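Level sensor reads 11 percent with tank empty
Instrumentation > Level and pressure

fullbore_nat
We have a Fullari level transmitter on a rinse tank at the Rarndale plant. Tank is drained and it still shows 11 percent. Output was fine until August. Before I order a new one, is there anything to check?

Ritchie
Did anyone re-zero it after the last cleaning? Those drift if the vent line gets blocked. Pull the vent cap and look.

T. Hägglund
I'd check the wiring first. Measure the loop current at the transmitter and again at the panel. If the two don't match, the sensor is fine and you have a bad terminal.

Ritchie
Wiring wouldn't give a steady offset like that. I've changed around 90 of these and it was the vent nearly every time.

T. Hägglund
It can if there's moisture in the junction box. Had one last year on a Tillix panel, steady offset for weeks. Takes 2 minutes to measure.

fullbore_nat
Loop current matches at both ends, so not the wiring. Vent cap is off and the filter behind it is plugged solid. New filter is on order. I'll re-zero once it's in and post the reading.
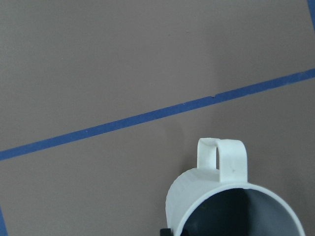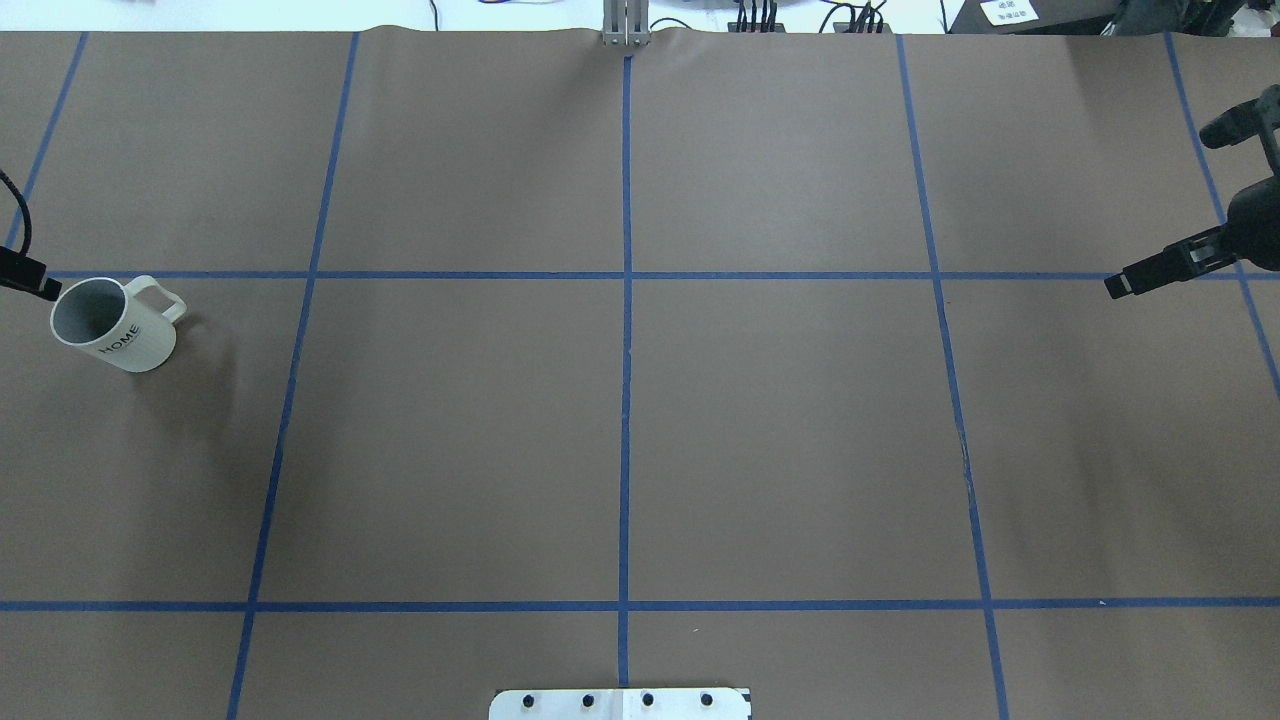 Blue tape on both.

Natalia Ponce says to leave the power on for a while before re-zeroing, and to do it with the tank open to air. She got a bad zero on hers from doing it straight after startup.

Ritchie
Agree with that. And write the old zero value down first.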